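Home | About us | Projects | Calendar | Join | Contact

About the Stadano Robotics Club

We are a student club that works with robots and with the software that makes them move. The club was started by Hipólito Painemal and Damián Escobar, who were then in their second year and wanted a place where a student could touch a real machine before the last semester. In the beginning we had one borrowed room and 2 soldering irons. Now we have 20 active members, from first-year students to people who are finishing their thesis, and we meet in room 446 in the evening, from 6 pm until the building closes.

Most of our members study engineering, but it is not a condition. Catalina Henríquez came to us from the school of design, and today she leads the group that prepares the objects and tasks for the robots. We find that it is good to have somebody at the table who asks why a thing must be done in such a complicated way.

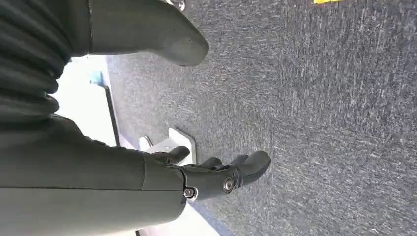

OUR WORK

Hands and grasping

Our main interest is manipulation, that is, how a robot takes an object, holds it and puts it in the correct place. The hand with black fingers is the one that new members ask for first, and they must learn it slowly. A beginner works in a pair with an older member, first with the motors off, and learns the name of every joint and which screws should be checked before a session. After this comes teleoperation, and only then the programming.

Sebastián Farías is responsible for the hardware. He keeps a notebook of every repair, in paper, and we ask all members to write in it with clear letters. If you change a screw, please write also the size.

The card task

During this year the largest part of our time goes to a project with the name Veloso. The robot must pick up a small illustrated card from the desk and put it in a slot of a cardboard organizer. It sounds easy. A card is thin and lies flat, so the fingers have very little to hold, and a slot forgives only a small error in the angle. We wanted a task that a visitor can understand in one minute and that still gives us enough problems for two semesters.

Every member records attempts, and each attempt is marked as good, bad or doubtful by a different person from the one who controlled the arm. We have now some 50 good ones for each type of card. The doubtful ones we discuss together – these discussions are often longer than the session.
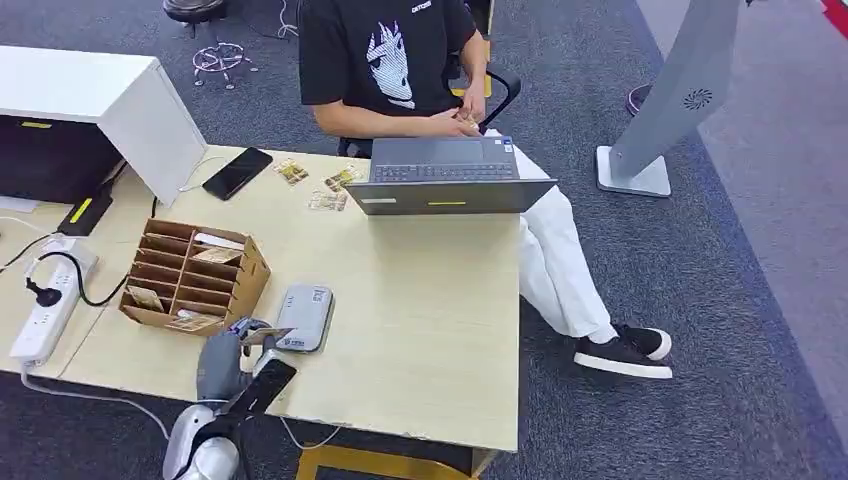

How to join

We accept new members in March and in August. You do not need experience, but you need to come regularly for the first month. Write to us with your name, your year and a few lines on what you would like to learn. Dougal Drummond, our faculty advisor, reads all the messages and answers in English or in Spanish.

There is no fee. Please bring your own laptop if you have one, and closed shoes. Food stays outside of the room.

Competitions

Once a year we send a team to the Brekodholm student meeting, where the clubs show a task live in front of the others. Last time our arm dropped the card twice and placed it on the third try, and we came home with a long list of corrections. The team for the next meeting will be chosen in August.

Last updated: June

Related pages
Veloso: rules for marking an attempt
Ikirent gripper, notes for beginners
Report from the Brekodholm meeting
Safety in room 446
Former members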